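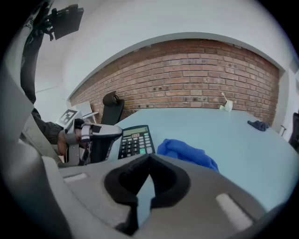
A light blue tabletop with a curved edge.

On the Arrangement of Tables for Small Meetings

Readers of this page will be aware that I served for a number of years as clerk to the Grevine Local History Society, and that I have continued to attend its meetings since leaving that office. Several members have asked me to set down my views on the seating of small meetings. I do so in a personal capacity, and the society is not bound by anything stated below.

The society was founded in 2000 and met at first in the upper room of the old Haugland store. The furniture consisted of one long table, narrow and very heavy, which had been left behind by the previous tenant. The chair sat at the head and the clerk sat at the chair's right hand. Members filled the remaining places in order of arrival, and those who arrived last sat at the far end, near the radiator.

The effect of this arrangement can be traced in the minutes. I have read the minute books for the first five years in full. The same few names are recorded as having spoken at nearly every meeting, and they are the names of persons who came early. Members who held evening jobs and arrived after the first item are seldom recorded as having said anything at all. I was one of those members for a time, and I can confirm that a person at the far end of that table heard perhaps half of what was said and was asked for an opinion only when a vote was taken.

When the society moved to its present room, the long table could not be carried down the stairs and was left where it stood. A table with a curved edge was bought secondhand from a school that was closing. The purchase was the subject of some disagreement. It was said that papers would slide off it, that the chair would have no proper place, and that it looked like something from a kindergarten. The papers have stayed where they were put. The second objection deserves a fuller answer.

A chair does require a place. In my experience the most suitable seat at a curved table is the one facing the door, so that late arrivals may be acknowledged with a nod and need not be announced. The clerk should sit opposite the chair and not beside the chair. This was the suggestion of Ruby-Lee Mahuika, who succeeded me as clerk, and I resisted it for most of a winter. I now consider it correct. A clerk seated opposite can signal that a motion has not been properly worded, and can do so without whispering, a practice which members reasonably dislike.

The question of the second row should also be addressed. At the November meeting, 17 members attended to hear a paper on the Bindden land survey of 1626, and the table could not seat them all. Extra chairs were placed against the wall. It was observed that members seated there did not take part in the discussion, although two of them had more knowledge of the survey than anyone else present. One spoke to me in the parking lot afterward, at considerable length, and corrected the speaker on the position of the mill. I would have preferred that this correction appear in the minutes.

For meetings of that size I recommend that the table be pushed aside altogether and the chairs set in a loose ring. Members will object that they have nowhere to write. A clipboard is an adequate substitute. Coffee should be kept on the windowsill — it should in no case be placed on the floor, where it was kicked over on the last occasion.

I am aware that the Grandia branch has retained its long table and is satisfied with it. Their meetings are shorter than ours and are usually attended by the same six people, and I make no criticism of their practice.

The minute books for the early years may be read in the society's room on any Monday evening. Members wishing to consult them are asked to give the clerk a few days' notice, as the cupboard key is not kept on the premises.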